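Home | Sites | Manuals | Shift notices | Contact

Print this page | E-mail this page

Trirneck Picking Cell: Set-up and Daily Use
Section 4: Working at a shared bench

4.1 Who this section is for

This section is for packers and bench leads at the Testelley and Wumlow sites. It covers the start of shift, teaching a new pack, running the bench, and what to do when the cell stops. Repairs and wiring are covered in Section 7 and are for site engineers only.

If you packed by hand before the cells came in, read 4.2 first. The job has changed in ways that affect your breaks, your targets and what you sign for.

4.2 What changes for bench staff

Under the old layout each packer lifted, checked, turned and boxed every item. At a shared bench the cell lifts and turns. The packer checks, deals with anything the cell refuses, and keeps the infeed stocked.

Individual pick rates are no longer recorded at shared benches. The screen shows a count for the bench as a whole. Bench leads must not divide this figure by the number of people present and use it in a review.

Job rotation is every two hours between infeed, checking and outfeed. Checking is harder on the eyes than people expect, and nobody should do two checking turns back to back. If cover is short, stop the cell for the length of a normal break and then carry on.

Packers who have passed the Level 1 bench course may stop, clear and restart the cell. Packers who have passed Level 2 may also teach packs (4.5). Your badge opens only the screens you are trained for. Do not lend it.

4.3 Before you start

You will need:

- your own badge
- the bench log
- a dry lint-free cloth
- the pad gauge from the drawer under the screen

Tie back long hair. Take off lanyards and loose cuffs. Gloves are allowed at infeed and outfeed but must come off before you handle the gripper pads, as fibres stick to them.

4.4 Start of shift

1. Read the last entry in the bench log. If it ends with a fault that has not been signed off, call the bench lead and go no further.

2. Check that the table is clear of cups, tape, knives and packs left over from the previous shift.

3. With the cell stopped, wipe both gripper pads with the dry cloth. Do not use screen wipes or spray. They leave a film and packs will slip.

4. Lay the pad gauge against each pad. If the pad sits below the line at any point, change both pads. Never change one only.

5. Look at the finger mounts. The fingers should sit square and level with each other. A finger that rocks when pressed lightly with a thumb needs an engineer.

6. Badge in and press Wake. The gripper opens, closes and opens again.

7. Press each stop button in turn, releasing and resetting between them. All of them must stop the cell. Enter the result in the log.

8. Run 15 packs at Slow before you select Normal.

CAUTION: The fingers move during step 6. Keep both hands on your side of the yellow line until the light turns steady.

Note: At Wumlow the stop buttons on benches 1 to 9 are on the table leg as well as the screen post. Test both.

4.5 Teaching a new pack

Teach a pack whenever the size, card or finish changes, even if the product inside is the same. A supplier's change from matt to gloss card counts as a new pack.

1. Take three packs from different cartons. Reject any with a crushed corner or a lifting seal.

2. On the screen choose Packs, then New. Type the stock code from the pick list. Do not take the code from the artwork, as large numbers printed on a pack are often part of the design.

3. Stand the first pack upright between the open fingers, long edges facing the pads.

4. Press Close (teach). The fingers close slowly and stop at first contact.

5. Raise the grip one step at a time until the pack no longer turns when you push the top lightly with one finger. Add one more step and stop there.

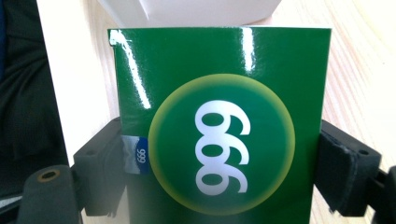

6. Check the sides of the pack for bowing. Thin card will start to bow before it creases. If you can see a bow, take the grip down one step and try the push again.

7. Check where the pads meet the card in relation to any stickers or security labels. A pad resting partly on a label can drag it or pull up its edge over a long run. If there is room, move the pack so that the pads sit on plain card, and save the new height. If there is no room, tick Label contact. The cell will then open more slowly.

8. Repeat steps 3 to 7 with the other two packs. Save the lowest grip setting that held all three.

9. Run ten lifts at Slow with a packer at checking. Save as Live only if every pack comes out unmarked.

Maximum pack weight is 800 grams. Maximum height for upright packs is 188 mm. Anything heavier or taller goes to a hand bench.

4.6 Glossy and foil packs

Glossy card reflects the overhead lights in bright streaks, and the cell may read a streak as an edge. The usual sign is a run of refusals on packs that look perfectly sound.

1. Stop the cell.

2. Turn the pack through a half turn and use Test view. If the refusal clears, save the new direction and tell infeed.

3. If it does not clear, tilt the bench lamp away from the infeed and test again. Leave the overhead lights alone. They also serve the walkway.

4. If packs are still refused, move the line to a hand bench and enter "glare" in the log with the stock code.

Do not put tape or marker on customer packs to help the cell see them. This was tried at Testelley in May and the whole line had to be repacked.

4.7 Running the bench

Infeed keeps the lane at least half full. An empty lane does no harm, but the cell goes to sleep after five minutes and has to be woken by badge.

Checking looks at all four sides and the top. Put marked packs in the grey tote. Do not send them round again.

Outfeed closes and labels cartons as before. Carton labels are still signed by a person. By signing you confirm the count and the condition of the cartons, and nothing about the cell's settings. Those belong to whoever taught the pack, and their badge number is stored with it.

You may stop the cell at any time for any reason. You do not need to ask, and stops made by staff are not counted against the bench.

4.8 When the cell stops by itself

Amber light, one tone: pack refused. Remove the pack, look it over, place it back once. If it is refused a second time, put it in the grey tote.

Amber light, two tones: grip lost. Press Hold, wait for the light to turn steady, and pick up the dropped pack. Three of these in an hour means the pads need cleaning or changing.

Red light: stop and call. Do not reset a red light, even if you know the cause. Write down the time and the code on the screen.

If a pack is stuck between the fingers, support it from underneath with one hand and press Open (slow) with the other. Do not pull it out.

CAUTION: Do not reach past the fingers to the back of the table unless the cell is in Hold and the light is steady.

4.9 End of shift

1. Let the cell finish its lift, then press Rest. The fingers must be empty.

2. Wipe the pads and cover them.

3. Count the grey tote and write the figure in the log.

4. Note any pack taught during the shift, with its stock code and final grip setting.

5. Badge out. If you forget, the bench stays in your name until the next person wakes it.

The Wednesday late shift also empties the dust tray under the lane. It slides out to the left and holds more than it looks, so take a bag with you.

4.10 Training and questions

Level 1 takes one shift and is done in paid hours at your own site. Level 2 takes two and is held at Testelley, with travel paid. Anyone who would rather stay on hand benches can ask to do so. Nearly a third of lines still run that way, including all Nieminen orders, which are packed by hand at the customer's request.

Put questions about this section in the bench log or ask your bench lead for a change slip.

Related items

Section 3: Moving a cell between benches
Section 5: Grey totes and returns
Section 7: Engineer's checks
Pad and finger order form
Rotation chart, Wumlow
Notes for hand benches: Nieminen orders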